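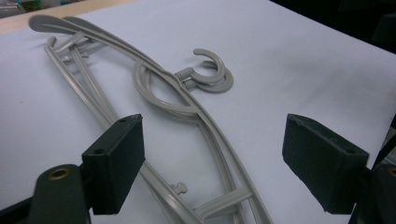 SOFTWARE NOTES | September

Grasp planner: hangers are now a separate class

Until this summer our planner treated a clothes hanger like any other flat object. It took the outline, found the center and closed the fingers there. For a spoon or a ruler this is fine. For a plastic hanger the center is often empty space between two rails, and the fingers closed on air.

The new version, which we call Anton inside the group, looks for the rails first. The perception step separates thin parts from openings, and the planner then proposes grasps only across a single rail. The hook is excluded, as it can swivel and the pose estimate becomes wrong after contact. Small knobs on the rails are marked as places to avoid.

Janaka Biswas prepared the training set in Dasville. It has 2134 demonstrations made with the hand-held gripper, of which 377 are with hangers. Gray hangers on a white surface gave us the most difficulty, because the soft shadow under a rail was sometimes read as a second rail. Sajib Khondokar solved the bigger part of this by adding a contrast check before the segmentation. It costs 11 milliseconds per image, and we decided to accept that.

One problem is still open. When one finger begins much nearer to the rail than the other, the controller closes both at the same speed and pushes the hanger sideways. Sajib is testing a short centering move before closing. The branch is named "urnham" in the repository, and you need to rebuild the Talukder message package before you run it.

If you have recordings with hangers of other shapes, please send up to 20 to Janaka. Wire hangers are especially welcome.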